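Bravcombe Clear Phone Case Tray with Hang Tab
Item 3403 - sold in packs of 76

If you sell phone cases at a counter, a market stall or out of a spare bedroom, you will know how much a case depends on what it comes in. Our Bravcombe tray is a long, narrow, see-through tray with ribbed walls and a slotted tab at the end, so it can hang on a hook or lie in a drawer until you're ready for it.
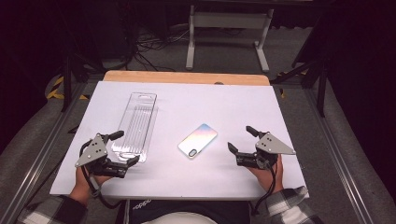 We first made these for our own Siketico cases, and so many shops wrote in asking for the empty trays that by February we had given in and put them on the site by themselves (we're so glad we did!). They come to you flat on their backs and nested 16 to a sleeve, and they do like to cling together a bit - a gentle twist at one corner lets them go.

Please measure your case with the camera side included before you order. A thick case with a raised lip may want the deeper Sasach tray, and we'd much rather you asked us first than had to send a whole pack back.

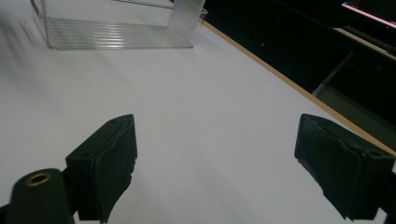

Cleaning is simple, and a soft dry cloth is all we ever use. Dust and fingerprints show on anything clear, and the grooves are where they like to settle. Tip the tray toward a window and the ribs will catch the light in pale gray and white stripes, which makes any specks you missed easy to find. Wipe along the ribs, never across them, and leave out window sprays, as some of them cloud the plastic.

Orders leave us within 2 working days. Card inserts are sold separately under the Wróbel name.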